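Forty-one hours with the "relaxing" game

11 November 2024

I should say up front that I don't trust the word cozy anymore. It used to mean a game where you planted turnips and the worst thing that happened was rain. Now it's a tag that gets stuck on anything with soft colors and an acoustic guitar, including games that want me to log in every day or lose my place in line.

Which brings me to Gretoneo. I've had it installed for most of the fall and my save file says 41 hours, so nobody can tell me I didn't give it a chance. You inherit a ferry, you carry people and parcels between islands, and in the evenings you fix up the boat. It's pretty. The water is great. The menu sounds are great, and I don't usually notice menu sounds.

I was ready to love it. I had tea, I had my feet up, I had the whole evening blocked off.

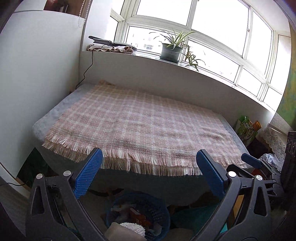
The daily route problem

Every real-life day the game hands you a "route," a set of deliveries that pays double. Miss it and it's gone. Miss enough of them and you can't afford the seasonal boat part before the season closes, and then that part goes in a vault and comes back at some point the developer won't name. The in-game harbormaster is very sweet about it. She tells you the sea will still be here tomorrow. The sea will, but the brass lantern won't.

The store page says "play at your own pace." I went looking for the pace they had in mind. If you skip the routes, the lantern costs 70 shells, and a normal delivery pays 2. Do the routes and you can get there without much trouble, so long as you show up when told. I have a job that works like that already.

People on the game's forum get annoyed when you bring this up. The usual answer is that the boat parts are cosmetic, so who cares. But the whole game is cosmetic! Decorating the boat is the reason to carry the parcels. If you tell me the decorations don't matter, I'm left with a ferry schedule.

About that accessibility menu

The other thing Gretoneo gets praised for is its options menu, and I'm going to be a grump about that too. There are 11 settings under Accessibility and I tried them all. Big text works well. The color filters seem fine to me, though I don't need them, so take that for what it's worth. You can turn off the screen sway, and I did, gladly.

But one-handed mode can't be used during storms. It's just grayed out. You get caught in a storm on most of the longer crossings, and the game expects you to steer with one stick and work the sail with the other, plus hold a trigger. So someone who needs one-handed mode can start a crossing and then has no good way to finish it. I tried it with my right hand only, to see, and I put the boat on the rocks every single time. Trying it for one evening isn't the same as living with it, I know that. It was enough to make me wonder who tested this.

Fimetti, the little train game from last year that hardly got any press, does this better with a much shorter menu. Every control can go on every button, there's a toggle for anything you'd otherwise have to hold, and it pauses when you open the map. It doesn't have a trailer about how welcoming it is. It also has ugly trees and a save bug that ate one of my stations, so I'm not saying it's perfect.

I'd like reviewers to stop counting the settings and start checking whether you can get through the game with them on. A long list looks good in a screenshot.

Would I tell you to buy it?

On sale, maybe, if you can ignore a timer. I can't. I'm the kind of person who sees a little red dot on an icon and has to make it go away, and the people who design these things know that about me.

There's a patch promised for November with "expanded storm support," whatever that covers. I've read patch notes before. If it fixes one-handed mode I'll come back and say so in a new post, and I'll mean it. I don't expect the routes to change, seeing as they're what gets everybody to open the game in the morning.

Meanwhile I've gone back to Fimetti and rebuilt the station. It's in a worse spot now, but the train gets there.
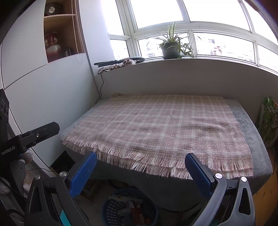
Stelton: You can switch the routes off, you know. Settings, then Harbor, then Quiet Season. It hides the timer and the dots. You still don't get the lantern, but I stopped wanting it once I couldn't see it. Agree with you on the storms. I play left-handed only and I get a friend to do the long crossings for me, and I don't think that should count as support.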